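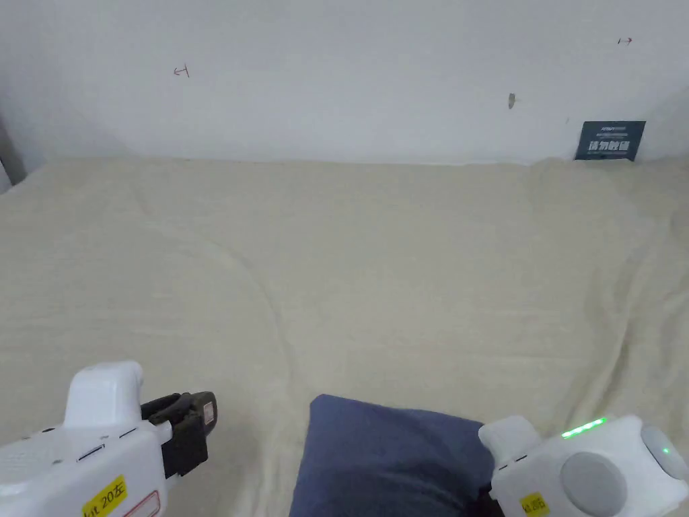 Radonjić Guest Houses opens its rooms in Worville for long stays

WORVILLE — Radonjić Guest Houses announces that all its houses in Worville now accept guests for stays of one month and longer. Until now such stays were possible only in Jekness, where the company has its main office.

The decision follows a trial that started in February. During the trial, guests in Worville could ask for a monthly price if they had work or study in the town. The company received 1,099 requests and was able to accept 838 of them. Most of the other requests came for weeks when the rooms were already full.

Many of the long-stay guests are nurses on short contracts, builders, and students who wait for a place in a dormitory. They told the company that hotels in the area are made for tourists, and that a normal rental contract asks for a full year. A monthly room is something between these two, and in Worville it was difficult to find.

The monthly price includes heating, water, internet and one cleaning each week. Guests pay a deposit equal to one week, and it is returned within three days after they leave. There is no fee for making the reservation.

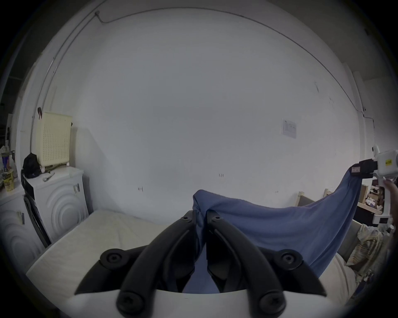 Bedding and laundry

Bedding was the subject of the largest number of comments in the trial. Short-stay guests accept what they find on the bed, but a person who sleeps in the same room for two months has stronger opinions. The company has therefore changed its rules.

Each long-stay guest can now choose between a light cover and a heavy one, and can change the choice one time each month without payment. Sheets are changed every week. Covers and blankets are washed between guests, and also during the stay if the guest asks at the front desk before noon. Guests who prefer to bring their own bedding may do so, and the house will store its own set until they leave.

The laundry is done by Fasness, a family company from Jekness that already works for the other houses of the group. Under the new agreement, Fasness will wash around 1,000 pieces a week for Worville. Pickup is on weekday mornings — guests are kindly asked to leave their bags outside the door in the evening.

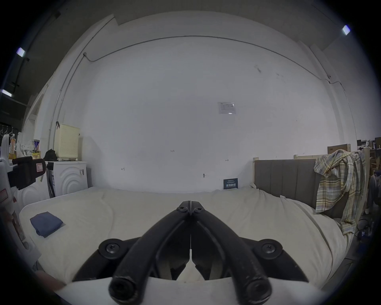
This page was last changed on 04/06/2018

Reservations

Rooms can be reserved at the front desk of any Radonjić house, by phone, or by the form on the company website. Guests who took part in the trial keep their old price until the end of their present stay.

Pets are not accepted for long stays at this moment. Parking is available in two of the Worville houses and must be requested together with the room.

About Radonjić Guest Houses

Radonjić Guest Houses is a family-owned company with furnished rooms in Jekness and Worville. Questions from the press can be sent to the main office in Jekness, which answers on working days.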